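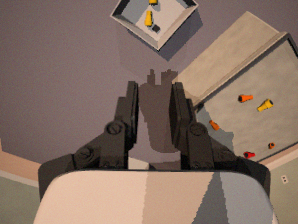

Issue 116, page 7

Bikthorpe Reading Circle: shelf exchange

Members are reminded that the spring exchange of unread books will be held on Thursday in the Plokberg Room. Each member may bring up to seven titles.

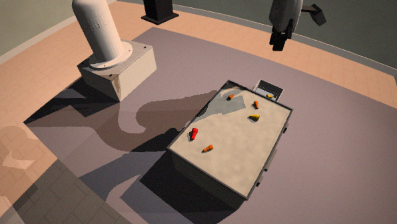
Five pieces on a low table.

Books should be in clean condition and marked inside the cover with the owner's initials. 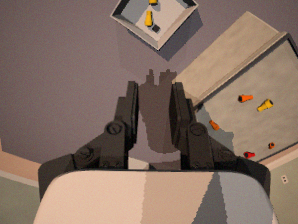 Asnakech Lemma has asked that long novels be given a table of their own, and the suggestion has been adopted.

Titles left unclaimed will pass to the Ornari lending shelf. 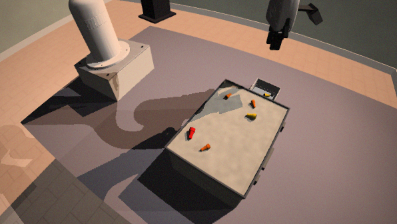

Next month's title

The choice for May will be announced by Marisa Vitale at the close of the exchange.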